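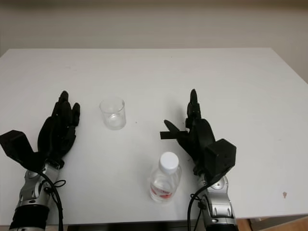

I finally gave in and bought a white table for the back room at Stidbridge, and I have opinions! My old one was dark and hid everything (crumbs, ink, half a sandwich once), so a white top felt like a brave move back in February. It does pick up scuffs and little gray smudges, I'll admit that. A damp cloth and a dab of baking soda get most of mine off, and the rest I've decided to live with.

Kekeli Quartey wrote in to ask whether she should go matte or glossy. Matte, Kekeli, every time – the glossy one I tried first threw the ceiling light right back in my eyes. She's also stuck on wall colors, and I'd say a plain beige is lovely behind white. Send me your own table stories by the end of the month and I'll print 3 of them next time.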